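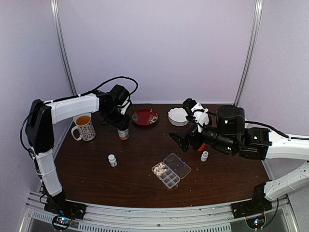
Two robot arms over a dark brown tabletop.

Hebden Legal Center Files Brief in State Abortion Privacy Case

HEBDEN, Feb 25, 2019 - The Hebden Legal Center has filed a friend-of-the-court brief asking the state's highest court to keep the medical records of abortion patients out of the hands of county prosecutors.

The case, Vimileck Women's Clinic v. Nondell County, began when the county demanded patient files from the clinic. The trial judge ordered the clinic to turn over 237 records with names removed. An appeals panel put that order on hold while the high court decides whether to let it stand.

The brief argues that the state constitution's privacy clause protects medical records even when names are taken out. In a small county, it says, a date of birth, a zip code and an appointment time can be enough to identify a patient. It asks the court to require a warrant for each file.

Nine other legal groups and 23 law professors signed the brief. The filing runs 80 pages with its appendix, which collects rulings on similar requests from other states.

The county has said in court papers that it needs the records to check whether the clinic followed state reporting rules. The brief responds that the health department already receives those reports and can share totals without opening patient files.

Oral argument is set for September. The Center has asked for time to speak and expects an answer from the clerk before the argument calendar is printed.

Copies of the brief are available from the Center's front office and through Altar, its online document library. Members of the press may request copies of the lower court rulings from the same office during business hours.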